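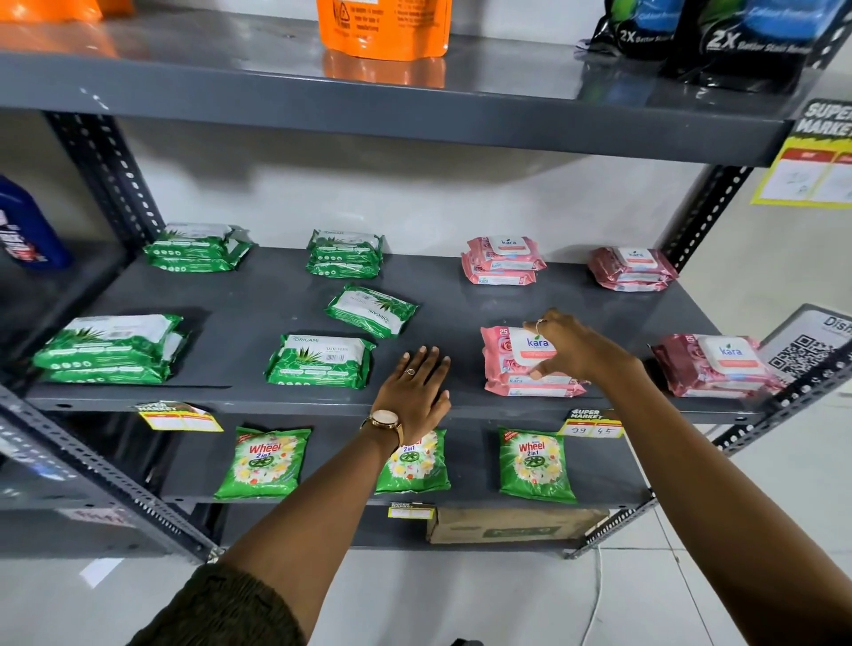

Abb. 1: Warengruppe Haushalt und Pflege, mittlerer Boden mit Feuchttüchern (links Origami Aloe vera, rechts Kara), darunter Wheel-Waschpulver.

Zwischenbericht zum Vorhaben Jistura, Teilvorhaben Regalordnung
Vorgelegt bei: Förderstelle Dromirmont
Berichtsstand: Oktober
Bearbeitung: Henryk Nowakowski

1. Gegenstand

Das Teilvorhaben erarbeitet eine einheitliche Belegungsregel für offene Metallregale in Selbstbedienungsläden mit kleiner Verkaufsfläche. Erprobt wird sie im Laden Zurine. Der Berichtszeitraum umfasst die Aufnahme des Sortiments, die Zuordnung der Artikel zu Regalböden und den Beginn der Neubestückung. Das Sortiment ist mit fast 740 Artikeln erfasst. Lebensmittel und Getränke sind nicht Teil der Erprobung.

2. Stand der Arbeiten

Die Belegungsregel liegt in der zweiten Fassung vor und wird auf 67 Regalböden angewendet. Sie sieht je Boden höchstens zwei Produktfamilien vor, getrennt durch eine senkrechte Grenze in der Mitte. Packungen derselben Familie werden gestapelt und in zwei Reihen hintereinander gestellt. Schwere Ware und Pulver stehen unten, Standbeutel oben.

Bei den Feuchttüchern ist die Zuordnung abgeschlossen: grüne Aloe-vera-Packungen in der linken Hälfte des mittleren Bodens, rosafarbene Kara-Packungen in der rechten. Die Trennung nach Farbe wurde aus der ersten Fassung übernommen. Sie erleichtert das Nachfüllen auch dann, wenn der Etikettentext vom Gang aus schlecht lesbar ist.

Offen ist die Stapelhöhe. Weiche Packungen verschieben sich, sobald oben entnommen wird, und geraten in Schräglage. Die Regel schreibt deshalb vor, Stapel beim Einräumen flach anzudrücken und an der Vorderkante auszurichten. Ein fester Höchstwert je Stapel wird erst nach Abschluss der Erprobung angegeben.

3. Preisauszeichnung

Verwendet werden die im Laden vorhandenen Anhängeetiketten mit dem Aufdruck »SUPER MARKET« und handschriftlich eingetragenen Preisen. Sie hängen an der Vorderkante des Bodens, unter der jeweiligen Ware. 200 Etiketten wurden nachbestellt, die Lieferung durch Piątek ist vollständig eingegangen. Gedruckte Etiketten waren im Antrag als Option genannt und werden vorerst nicht beschafft.

Beim Abgleich mit der Kassenliste wichen 5 % der geprüften Preise ab. Die Abweichungen betrafen überwiegend Artikel, die nach der Umstellung auf einen anderen Boden gewechselt waren, während das Etikett am alten Platz verblieb. Die Arbeitsanweisung wurde ergänzt – das Etikett wird nun zuerst umgehängt, danach folgt die Ware.

4. Angrenzende Warengruppen

Waschmittel und Reiniger sind den benachbarten Böden zugeordnet. Orangefarbene Standbeutel und dunkle Waschmittelpackungen teilen sich den Boden über den Feuchttüchern, Harpic-Flaschen stehen im angrenzenden Regal. Für den oberen Boden ist noch festzulegen, ob die Beutel mit der Vorder- oder der Rückseite zum Gang stehen sollen.
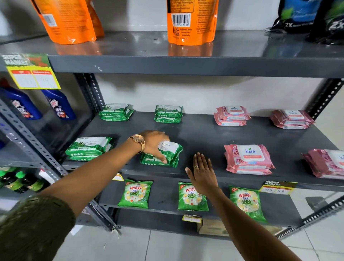
Aniela Pawłowska wendet zur Belegungsregel ein, dass eine starre Mittelgrenze bei ungleichem Absatz zu Lücken auf der einen und zu hohen Stapeln auf der anderen Seite führe. Sie schlägt vor, die Grenze je Lieferung um eine Packungsbreite verschieben zu dürfen.

Der Vorschlag wird in die dritte Fassung aufgenommen, zunächst beschränkt auf Feuchttücher. Voraussetzung ist, dass die Etiketten mitwandern.

5. Nächste Schritte

– Festlegung der Stapelhöhe für weiche Packungen
– Ausrichtung der Standbeutel auf dem oberen Boden
– erneuter Preisabgleich nach geänderter Arbeitsanweisung
– Übergabe der dritten Fassung an Dromirmont

Mittelabruf und Zeitplan bleiben unverändert. Eine Umwidmung der Mittel für gedruckte Etiketten wird derzeit nicht beantragt.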